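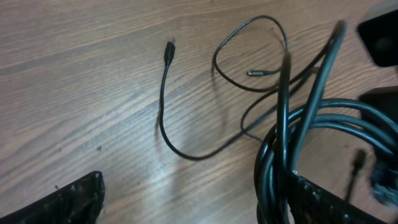
Photo: Azadeh Jalali / Wurnetti

The cable drawer, and other jobs we'd happily hand over

Most of you will know the drawer I mean. Ours is the second one down in the kitchen, under the tea towels, and it holds every charger this family has owned since we moved to Turkton, plus a few that I'm convinced came with the house. When readers write in asking whether a robot can do the housework yet, I've started asking them back: would you trust one with the drawer?

I put the same question to Azadeh Jalali at Wurnetti, where she and Haziq Yusof have spent the better part of the year trying to get a pair of mechanical fingers to tidy cables on a wooden table. She laughed for quite a while before she answered. A mug is easy, she told me, and so is a block, and even a folded towel is coming along nicely, but a thin black cord threaded through the loops of a thick black cord is a rotten thing to ask of any machine. The two are the same colour, they cross over and under each other, and the moment you tug on one the other moves as well, so whatever the robot worked out a second ago is already a bit wrong.

You and I would find an end and work back from there, probably while talking to somebody. Haziq says finding the end is half the battle. A small plug poking up on its own against the timber is a gift, whereas one lying in among the coils can be missed altogether, and a shiny metal tip changes its look with every shift in the light. Then comes the matter of how hard to pull, which my own children haven't mastered either (our lamp has the scars).

Their team has run 1000 attempts at the job in its various forms, and 800 of those were on the simplest version, with one cord by itself. Haziq is pleased with how the single cord is going. With two cords he was a good deal more careful, and he asked me not to promise anybody anything, so I won't! What he would say is that the machine is slow, that it lets go and has another look far more often than a person would, and that he's come to think of this as good manners.

Over on the shop floor, things are a little further along. Trygve Moen at Gakar, the lamp repairers, has had an arm packing finished cords into boxes since May. It does well, he tells me, provided every cord arrives neatly tied and facing the same way, and the tying is still done by Su-bin Ahn and her sister Yi-an, who can each do it without looking down. Trygve reckons he'd need three of the machines to match the two of them, and he'd still want the sisters there to sort out the muddles.

So my answer for this month's letter writers is to keep the drawer for now, and maybe buy a packet of those little hook-and-loop ties. Azadeh has offered to take a box of our readers' worst tangles for practice, and you can leave yours at the front desk any time before 4 pm. Please put your name on anything you'd like back.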